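Geblendet

Von Matilde Barros
10/11/19

Meine Großmutter ging abends grundsätzlich mit gesenktem Kopf unter den Laternen durch. Wer ins Licht schaut, sagte sie, der sieht danach die Stufe nicht. Ich habe das als Kind für eine ihrer vielen Marotten gehalten, so wie das Brot, das nie auf dem Rücken liegen durfte, und nun sitze ich mit siebenundfünfzig Jahren am Küchentisch und denke seit Tagen an diesen Satz, und schuld daran ist ausgerechnet ein Roboter.

Wer hier im Viertel wohnt, kennt ihn ja längst: den kleinen Wagen von Branen, der seit März die Wege im Park abfährt, Bestellungen ausliefert und auf dem Rückweg kaputte Lampen meldet. Die Kinder nennen ihn Wan, nach dem Schriftzug an der Seite, und ich gebe gern zu, dass ich ihn auch schon gegrüßt habe. Tagsüber macht er seine Sache ordentlich. Er wartet, wenn ein Dackel quer steht, er weicht Kinderwagen aus, und einmal hat er vor meiner Bank so lange gezögert, dass ich die Füße eingezogen habe, aus reiner Höflichkeit.

Vor zwei Wochen aber ist er abends auf dem langen Weg zwischen den Bäumen vor einer Laterne nicht langsamer geworden, obwohl dort eine Frau stand und sich den Schuh band. Er hat sie am Knöchel erwischt. Es ist, Gott sei Dank, bei einem blauen Fleck und einem gehörigen Schrecken geblieben. Branen hat danach die Aufnahmen der Frontkamera herausgegeben, was ich dem Unternehmen ausdrücklich anrechne, und seither wird darüber gestritten, ob man von einer Panne sprechen soll oder von einem Unfall.

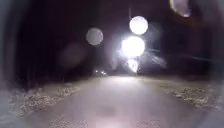
Ich bin keine Technikerin, ich habe mein halbes Leben lang Fahrschülern das Einparken beigebracht. Aber gerade deshalb hat mich die Stellungnahme der Firma so geärgert. Dort steht, das System habe »unter anspruchsvollen Lichtverhältnissen eingeschränkte Bildinformationen« gehabt. Das mag stimmen. Nur hätte ich jedem Schüler, der mir mit so einer Erklärung gekommen wäre, dieselbe Antwort gegeben: Wenn du nichts siehst, dann nimm den Fuß vom Gas. Das ist die allererste Regel, sie kommt noch vor rechts vor links, und sie gilt bei Nebel, bei tiefer Sonne und beim Gegenverkehr mit Fernlicht. Eine Laterne an einem Parkweg ist nun wirklich kein Naturereignis. Sie geht jeden Abend an.

Lurdes Henriques hat jahrelang Kamerasysteme gewartet und wohnt zwei Häuser weiter, und sie war so lieb, mir das bei einer Kanne Tee zu erklären. Kommt starkes Licht direkt von vorn, so streut es in der Optik, und dann schwimmen helle Scheiben im Bild, die es draußen gar nicht gibt. Sind die Aufnahmen dazu noch unscharf, wird es eben schwer, eine hockende Gestalt von einem Busch zu unterscheiden. Ob die Scheibe davor beschlagen war, ob Schmutz darauf saß oder ob der Fokus nicht stimmte, das wollte sie vom Küchentisch aus nicht entscheiden, und diese Vorsicht hätte ich mir auch anderswo gewünscht.

Sie sagte aber noch etwas, und daran hänge ich seither. Ein Gerät müsse merken können, dass sein Bild nichts taugt. Das sei keine Hexerei, man könne durchaus messen, wie viel davon überstrahlt oder verschwommen ist. Und wenn es zu viel ist, bleibt der Wagen halt stehen, blinkt ein bisschen und ruft um Hilfe. Dann kommt die Suppe kalt an. Ich habe schon viele kalte Suppen gegessen und lebe noch. 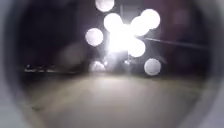 Blick der Frontkamera in Richtung Laterne: helle Lichtscheiben rund um die Blendung, davor der beleuchtete Weg.

Nun höre ich natürlich den Einwand, den mein Schwager mir am Sonntag über den Kuchen hinweg gemacht hat: 3.123 Fahrten habe der Wagen hinter sich, davon 1.046 bei Dunkelheit, und ein einziger blauer Fleck sei dafür eine hervorragende Bilanz. Radfahrer, sagte er, seien schlimmer. Das mit den Radfahrern will ich gar nicht bestreiten. Aber wie oft ist der Wagen bei diesen Nachtfahrten blind weitergerollt, und es stand bloß gerade niemand da? Diese Zahl möchte ich kennen, und solange Branen sie nicht vorlegt, lasse ich mich von den anderen nicht beruhigen.

Ich möchte den kleinen Kerl nicht aus dem Park verjagen, das sei hier in aller Freundlichkeit gesagt. Für meine Nachbarin im dritten Stock, die mit der Hüfte kaum noch die Treppe schafft, ist er ein Segen. Er soll nur nachts in der Garage bleiben, bis er gelernt hat, vor einer Laterne anzuhalten, wenn er nichts erkennt. Und die Stadt soll sich das vorführen lassen, abends, auf genau diesem Weg, und sich nicht mit einem Schreiben zufriedengeben. Ich komme gern dazu und binde mir den Schuh.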